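Kauko Pitkänen inherited the estate of his aunt on a Thursday, by mail, in an envelope from a law firm called Ruotsalainen that had plainly been reused. The estate came to a house in Porkier, 280 dollars in a checking account, and a position as plaintiff in a lawsuit over a hedge.

He had met the aunt twice. The first time she told him he had weak ankles, and the second time she asked whether anything had been done about them.

The letter was dated Thursday, October 20, 2022, and it asked him to appear at his earliest convenience, as the other side was growing restless. Kauko had never had another side before. He took the bus up that weekend with a change of shirt and the vague idea that he would sign something.

Ruotsalainen met him at the gate. The firm was one man in a raincoat.

"You'll want to see the hedge," said Ruotsalainen.

Kauko wanted to see the bathroom, but he was led around the side of the house to the hedge. It came up to his belt. It had a brown patch at one end and a bird's nest at the other, and it ran for 13 feet between his aunt's lawn and a lawn exactly like it.

"Whose is it?" he asked.

"Well," said Ruotsalainen, with real tenderness, "that's the case."

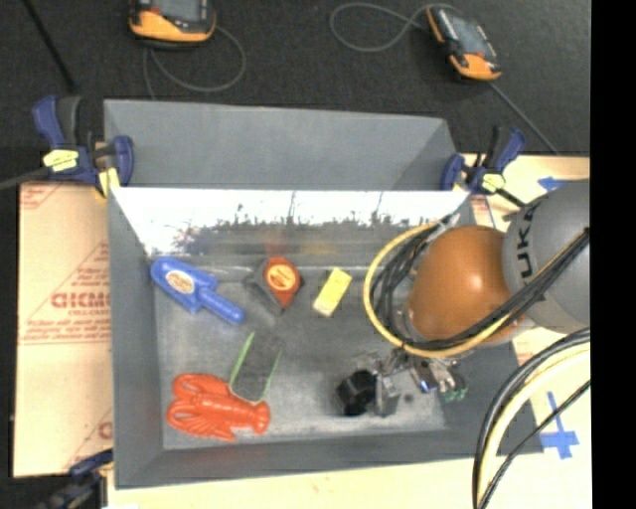 The suit had begun in June, in a year Ruotsalainen would have to look up, when the neighbor, Mrs. Prollora, trimmed the top without asking. His aunt had answered by trimming the side. From there it had passed through letters, then registered letters, then a judge who retired early and moved to the coast. There had been an offer to settle for 500 dollars, which both women had made and both had refused. There had also been evidence, boxes of it, and Ruotsalainen was proud of the evidence. He said that the best of it was a trowel, and that Mrs. Prollora had sworn under oath it was not a gardening implement. His aunt had sworn that it was. Two experts had been hired.

"What did they say?"

"One said yes," said Ruotsalainen. "The other one said yes, but for less money."

Kauko slept badly in his aunt's bed, which had been built for someone with a grievance. In the morning he walked next door and rang the bell. Mrs. Prollora was small and about a hundred years old, and she had her coat on already.

"You're the nephew," she said. "How are the ankles?"

He told her they were fine. He told her she could have the hedge, all of it, with his compliments, and the nest too. He had prepared a short speech on the subject of peace and got as far as the second sentence.

"Have it?" said Mrs. Prollora. "What would I do with it?"

"Trim it, I suppose."

"Your aunt and I had lunch every Wednesday for as long as this has been in court. We had to. There were things to go over." She looked past him at the hedge. "She brought the soup."

Kauko said he was sorry. He said he was not much of a cook.

"Well, she was terrible," said Mrs. Prollora. "Wednesday. Bring the file."

He went back and phoned Fulico, where he worked in returns, and asked for five days. Then he looked in the kitchen for a pot.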